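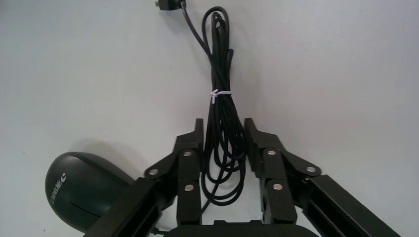 Cables are the hardest thing we ask cell 4 to pick up, and in Skornley they have learned to respect this. The cell packs small electronics into cartons for Brotside, a mail-order seller. A box does not change its shape when you touch it. A cable does, and so the people who look after this cell spend most of their morning on the fingers.

The routine begins before the first carton. Every screw on the finger links is checked by hand with a small driver, and the pads are wiped with a dry cloth - never with solvent, which makes the surface slippery. Then the wrist camera is cleaned and the grip force is set back to 85 on the Lemus controller. On 6th April the counter showed 2,103 cycles since the last change of pads.

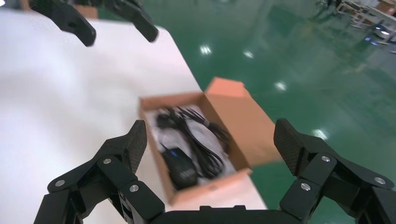

Between the fingertips: an open carton with coiled black cables on white packing material.

If a loop stays caught on a finger, the operator stops the cell and frees it by hand. Pulling it out under power can bend a link, and a new one from Hutchins takes five days to arrive. A second set of fingers is ordered for June.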